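Breakfast table at Restska hall draws a full house

It was standing room only at the community hall in Restska by half past eight in the morning, when the November breakfast opened its doors and the first pots of tea went round. Tickets were priced at £4 a head, children ate free, and the takings came to £500, which will go towards mending the hall roof before the worst of the winter weather finds its way in.

The breakfast began a few years back as a modest affair of toast and marmalade, and it has grown fonder of itself with every season. This time the long side of the hall was given over to a help-yourself table, with granola, nuts and dried mixes to scoop into your own bowl, and fruit to follow for anyone who had room left. The Segura bakery sent over 40 loaves, still warm when they came through the door, and the dairy at Drinent supplied the milk and yoghurt (and a very good butter, which went rather faster than anybody had planned for).
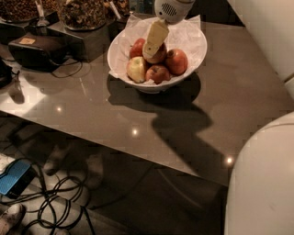
Red apples in a paper-lined bowl at the breakfast table, with bowls of nuts and other dry mixes behind.

The apples came in from the orchards out towards Kasum, where growers have had a kind autumn after two poor ones, and plenty of people were heard asking where they could buy a bag to take home. Happily there was a stall by the porch for exactly that purpose, and it had sold out well before the washing-up was done.

Families stayed on long after their plates were cleared, as they tend to at these mornings, and the children were let loose on the stage with a box of dressing-up clothes while their parents had a second cup, and in some cases a third. The piano was opened too, and there was a little singing towards the end.

The roof fund now stands £400 short of its target, and the hall hopes to close the gap with another breakfast in the new year. Anyone who went home with the wrong umbrella is kindly asked to bring it back to the hall, where a small tartan one is still waiting by the coat pegs.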